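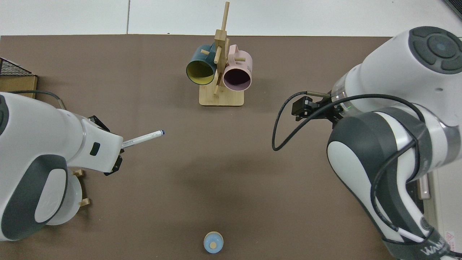
Nakura Dish Bench: Second Progress Report to the Rankin Fund

Home Projects Reports Staff Notices Contact
Search reports Go

Submitted by Emlyn Griffiths, operations manager, Tostanholm Residential Center, Zimbridge
Sunday, February 8, 2026

Where the project stands

The grant pays for a two-arm bench and the staff time needed to find out whether it can take over part of the putting-away work in our dish room. We call the bench Nakura, after the name on the original proposal. The first report covered buying and setting up. This one covers the months in which kitchen staff have been running it.

The arms are mounted one on each side of a brown work surface with a wooden mug tree at the back. Mugs go on the pegs and come off the pegs. Plates go in the rack. That is the whole job at present, and we have kept it small on purpose. The dish room washes a great many more kinds of things than mugs and plates, but the first report promised two, and two is what we have worked on.

We have logged 200 hours of bench time since the last report. In that time we recorded 692 complete attempts, counting a task as complete when the arms finished without a person reaching in, whether or not the result was good enough to leave. Attempts that were stopped by hand are kept in a separate log and will be sent with the year-end figures.

Mugs

Hanging a mug is harder for the arms than we told you it would be. The proposal treated it as the easy task and plates as the difficult one. Our experience has been the other way around. The handle has to be turned to face the peg and then slid on, and if it is off by a little the mug rides up the peg or swings and knocks its neighbor.

We use mismatched mugs. The teal one with the yellow inside and the pale pink one have been on the tree most often, and staff chose them from the residents' shelf. Their handles differ, so an approach that suits one doesn't always suit the other. We considered buying one standard mug for the whole building. Residents were asked and said no, quite firmly, and we have dropped the idea.

Taking mugs off the tree goes better than putting them on. The usual fault is lifting before the handle has cleared the end of the peg. Cadi Skyrme, our dish room supervisor, changed the starting position of the mug tree twice and then put it back where it was. She has asked that it stay there until July so that results can be compared, and I have agreed.

Small objects

Staff asked for some practice with things other than dishes, mainly marker pens. Markers are used for labeling food containers and they end up all over the kitchen. The arms can hold one in the gripper without trouble. What they can't yet do well is pick one up from flat on the surface when it has rolled against something else. This was not in the grant plan. It has used very little of the bench time, and I would like your view on whether we should carry on with it.

Plates

The plate rack sits at the left side of the bench. It has wooden pegs, and plates stand upright between them. Standing a plate in an empty rack is now the most dependable thing the bench does. Standing a second plate close to the first is slower. The grippers are wider than a hand with the fingers straight, and they need room on both sides of the rim.

We have two rules for plates that came from staff. The bench handles them one at a time, and chipped plates are pulled before they get there. The second rule sounds obvious, but under the old routine chipped plates were often left in use until someone complained. Sorting at the wash end has cut down on that.

The pale plates have been a difficulty in the afternoon, when the sun comes across the work surface and the arms throw long shadows. We tried a blind. It helped, but it also made the dish room gloomy for the people working in it, so it is now used only for timed runs. A proper light over the bench is in the budget request below.
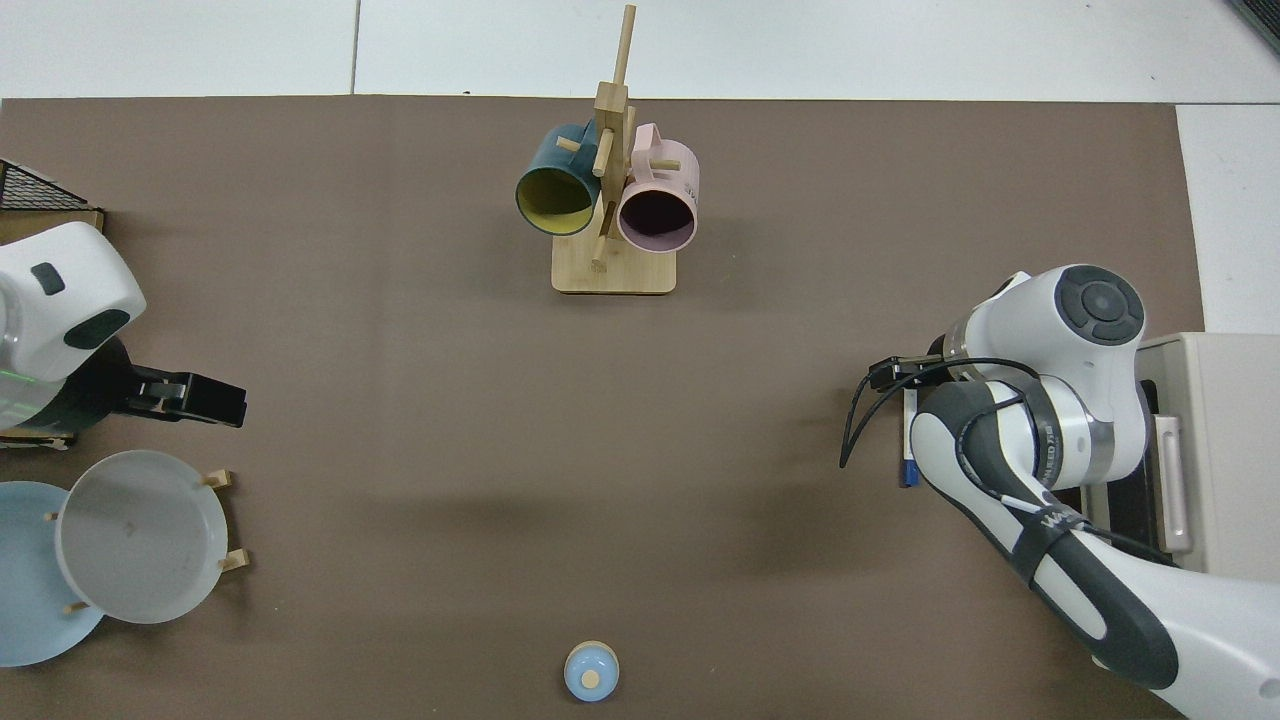 What has changed for staff

There are 11 people on the dish room rota. No post has been cut and no hours have been reduced, which was a condition of the grant and of our own agreement with staff. The following has changed.

One person on each day shift is now assigned to the bench for part of the shift. They set out the dishes, start the task, watch it, and write up what happened. At first this was done only by people who put their names down. Since the fall it has been on the rota for everyone who has completed the training, and most have.

Less time is spent standing at the sink end. Several people had reported sore wrists and shoulders from the repeated reach up to the mug shelf, and they say the change of task in mid-shift helps. I should be clear that the relief comes from having a different job for part of the shift. The bench does not put away enough dishes to reduce the reaching by much. If we ended the project tomorrow, a better rota would give us some of the same benefit.

Some people do not like bench duty. The complaint I hear most is that watching is tiring in its own way and that the time drags. Two people asked to be left off it and were. There was also some ill feeling early on about the log sheets, which asked for the operator's name next to each failure. It read as if the person had failed. We took the name off and now record only the shift.

Noise has not been a problem. Space has. The bench stands where the second trolley used to be parked, and the trolley now goes in the corridor, where people have to walk around it. Cadi has measured for a folding shelf on the far wall that would let us bring it back inside.

Training

Training takes one morning. The first half is stopping the arms, and nobody goes further until they have done it from both sides of the bench. The second half is setting out and logging. We shortened the written part after the first group told us it was mostly about settings they would never touch.

Cadi now runs the sessions herself. The supplier's trainer ran the earlier ones and was good, but used examples from factory work, and people found it hard to connect those to a kitchen.

Faults and downtime

The bench was out of use for nine working days in the period. Most of that was one wait for a replacement gripper pad. We now keep spares. A cable on the right arm was re-routed after it caught on the rack during a turn. There were no injuries. We broke four mugs and one plate, all during attempts, and they are in the log.

Spending

Spending is within budget. Staff cover has cost more than planned and repairs have cost less. We ask permission to move the unspent repair money to two things: a fixed light over the bench, and the folding shelf for the trolley. Quotes are attached to the paper copy.

Next period

Keep the mug tree in its present position and continue with hanging until July.
Try a second plate in the rack at closer spacing.
Begin bowls only if the plate results hold up for a full month.
Hold another staff meeting on the rota, with the night shift included this time.
Send the log of stopped attempts with the year-end figures.

I do not expect to recommend a second bench at the end of this grant. One bench, used for part of the day, may be worth keeping. I will have a firmer answer after the July results.

Emlyn Griffiths

Comments (4)

dishroom_pm
Glad the name came off the log sheets. Can we please get a stool for bench duty? I asked in the fall.

Cadi Skyrme
Stool is ordered. It will have to fold away with the trolley shelf, so don't leave it out in the corridor.

Resident, second floor
Was one of the four mugs the green one with the bird on it? It hasn't come back.

Emlyn Griffiths
No, the broken ones are listed on the board outside the dish room and that isn't among them. I'll ask the evening shift to look for it.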